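Workbench › Notes › What the second gripper cost me

Cookies help us remember your reading settings. Accept | Manage

I put off writing this until the January card statement came, because I wanted the real total and not the one in my head.

My plan was one hand-held gripper from Deruveo and a few months of practice before buying anything else. The budget was $700. The gripper fit inside that. Then I added the things I had left off the list: a spare set of finger pads for $71, a storage drive for $80, and $22 in shipping because I ordered the pads separately. Order your pads with the gripper. I knew that and still didn't do it.

The second gripper was the larger decision. Flundach had a used one listed and I went back and forth for a couple of weeks. With one hand you can pick up and put down. Opening a packet or holding a box still while you pack it wants two. I bought it and moved the mounting arm to next year.

I did not buy a proper work table. The dining table with a cloth over it is the right height, and the groceries and toys I practice on were already in the house. 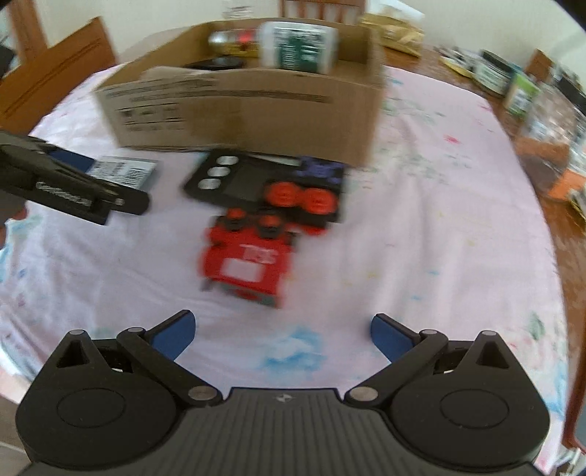
Red toy vehicle up next, blue pads open, box behind.

Still on the list are another set of pads and a second drive. I'm holding off on the drive until I see how fast the first one fills. If Deruveo changes its pad prices before then I'll update the numbers in this post.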